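# Rulmont fruit and crate notes

Last tidied October 8, 2025 by Jamila Dewan

Hello, and thank you for looking in. This folder holds the written notes and recordings for Rulmont, our little study of putting fruit into crates and taking it out again. It grew out of an older set called Stumon, which was all tins and boxes, and I wanted something with more give and more awkward edges to it. Fruit seemed the natural choice - grapes most of all, as a bunch never sits the same way twice.

There are 693 recordings, of which 470 have been checked from start to finish. The rest are usable, but please treat their labels with a bit of patience.

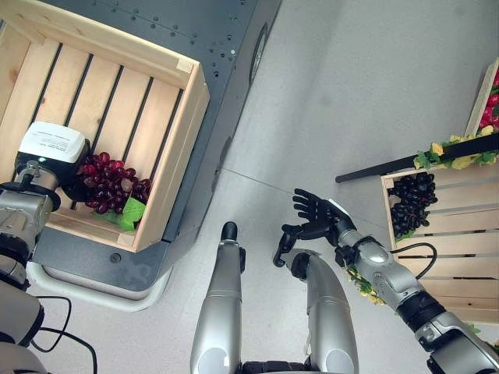 The crates are the slatted sort, in pale pine, and I do ask that you keep the words "crate" and "box" apart if you add labels of your own. In Stumon they were muddled, and it took me most of July to put right. A bunch of grapes counts as one item, however many grapes are on it, and a leaf gets its own label even when it is tucked under the fruit.

## What is in the folder

- `notes/` - my written remarks, longer than they need to be
- `labels/` - one file for each recording
- `checked.txt` - the names of the recordings I have been through

## Small things to know

Labels use three words for where an item is: `inside`, `outside` and `between`. The last is for anything held over the rim, and two people may well disagree about when it begins. I have left both answers in where that happened.

If you find a mistake, do write it into `notes/corrections.md` with the recording's name beside it. I read that file with my morning tea and am always glad of a new line.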